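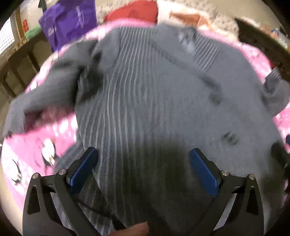
Sewing on buttons for heavy wool: thread tests

25 March 2020

Continued from the January pages. I finished the last group of samples this morning and I write the results now, before I mix them up again as I did with the zippers.

The question is still the same. Winter garments come back to us in Kumbridge with the button lost and, what is worse, with a small hole where the button was. So I want a thread which holds well, but which breaks before the cloth does.

Threads compared

Luletti polyester, the one we use for everything.
Greco linen, waxed by hand with beeswax.
Satska cotton, the thick one, not waxed.

I made 14 samples on offcuts of coating wool, all with a four-hole button and a shank. Each one was opened and closed on the crank board, 3,000 times. The counter on the board stopped on sample 6, so I repeated that one from zero.

Results

Polyester: no thread broke. On 2 of the samples the wool was pulled up under the button and I could see light through it. I do not like this. The thread is stronger than the place where it is sewn.

Linen: became a little hairy at the shank but it held. The cloth underneath stayed flat. The wax makes the winding much easier, because the turns stay where I put them. One sample I had waxed too much and it left a yellow ring on the wool. Pressing through brown paper removed most of it.

Cotton: the shanks went soft early and the buttons were hanging. One of them fell on the floor and I needed a long time to find it. I stop with this thread for coats. For the jersey cardigans it can stay. 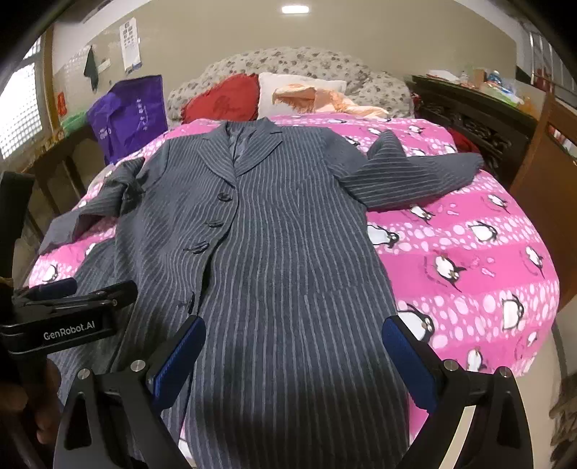
Pinstriped coat, single row of dark round buttons.

About the shank

Rebecca Sala asked me how long the shank should be. My rule until now was a matchstick laid over the button, but a matchstick is too thin for a double layer of coating with canvas inside. The button then sits so tight that the front makes a dimple when it is closed. With two matchsticks it lies flat. I will measure next time with the real front edge folded together, closed between the fingers, and take the shank from that.

Also the small backing button on the inside: I tried it with linen only. It spreads the pull very well. It must not be sewn tight against the facing, or it cuts a ring in it. Rebecca prefers a small circle of felt, which is softer under the hand. I have not tested the felt.

For the bench

Linen for all coats from now, length of one arm, double, waxed once and ironed between paper so the wax goes in.
Wind the shank six turns, then pass the needle through it twice before the knot.
Order more Greco in dark gray and in black. The brown is enough until fall.

Still open: does the linen stay as strong after dry cleaning? I put 3 samples aside in the envelope behind this page. Please do not take the buttons from them.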